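Housing Studies 2, Handout 6
Floor Coverings: Soiling, Wear and Maintenance Cost
Instructor: Nisha Kanaujia
Read before Monday's session. Bring a calculator.

1. Terms

Soiling is the buildup of foreign matter on or in a floor covering. Wear is the loss or permanent bending of the fiber itself. The two are often confused in inspection reports. A traffic lane that looks gray may be soiled, worn, or both, and only cleaning will tell which. Record the condition before and after cleaning as separate entries.

Soil is sorted by how it is held:
Loose litter: paper, wrappers, packaging. Lies on top of the pile and is picked up by hand.
Dry particulate: sand, grit, skin flakes, lint. Sinks into the pile. Removed by vacuuming.
Bound soil: oils, sugars, detergent residue. Sticks to the fiber. Needs wet extraction.

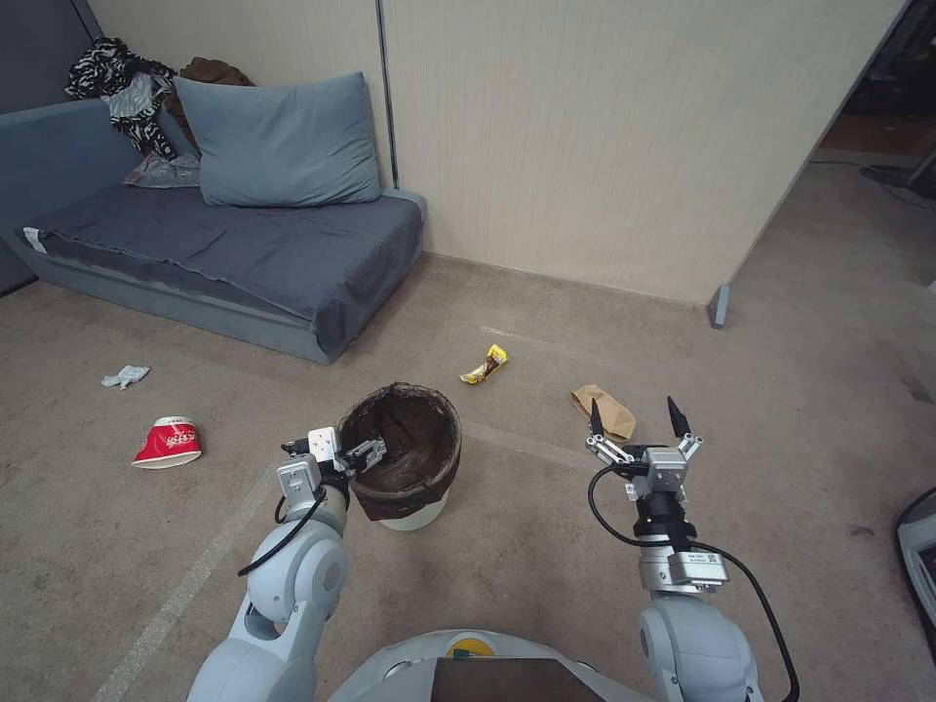

Dry particulate makes up most of the soil weight in a typical residence, and grit is the part that does the damage. Its edges cut the fiber each time it is stepped on. Vacuuming frequency should therefore be set by foot traffic. Appearance lags behind soil load, and a mid-tone carpet can hold a large amount of grit before it looks dirty.

2. Pile construction

Cut pile shows footprints and crushing early. Level loop hides both but snags. A snag in loop pile can run along the row, so loose ends are trimmed and never pulled. Density matters more than pile height for service life. When comparing samples, bend each one backward and look at how much backing shows between the rows.

3. Worked case: the Duggan building

The Duggan building has 72 rental units. Total carpeted area in the shared corridors is 948 square yards. The owner has two bids for a year of corridor care.

Bid A (Bullmont): vacuuming five days a week, extraction twice a year. Price, $2,701 per quarter.
Bid B (Clisden): vacuuming twice a week, extraction four times a year. Price, $1,181 per quarter.

Annual cost, Bid A: 4 x 2,701 = $10,804
Annual cost, Bid B: 4 x 1,181 = $4,724
Difference: $6,080 per year
Difference per unit: $84.44 per year
Difference per square yard: $6.41 per year

The bids can't be compared on price alone. Bid B moves effort from dry removal to wet removal, which leaves grit in the pile between visits.
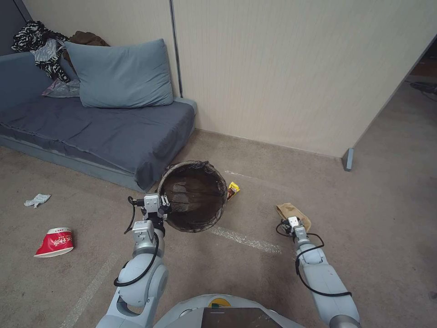 Replacement cost has to enter the calculation. Let R be the installed price per square yard and L the service life in years. Straight-line replacement cost per year is R/L. Bid A is justified on cost only if the longer life it gives lowers R/L by more than $6.41. With R = $48 and L = 6 under Bid B, R/L is $8.00. Bid A would have to bring R/L below $1.59, a life of over 30 years. No corridor carpet reaches that.

Note that this ignores vacancy effects, odor complaints and slip claims. Saqib Khokhar's Sutton report, on reserve at the library, treats the first of these.

4. Problems

4.1 Repeat the calculation in section 3 with R = $60 and L = 5.
4.2 Find the highest quarterly price at which Bid A breaks even if it extends life from 6 years to 9. Keep R = $48.
4.3 A corridor is cleaned by extraction and the traffic lane is still visible. State what you would write in the inspection report, and under which heading.

Show units at every step. Answers without units get half credit.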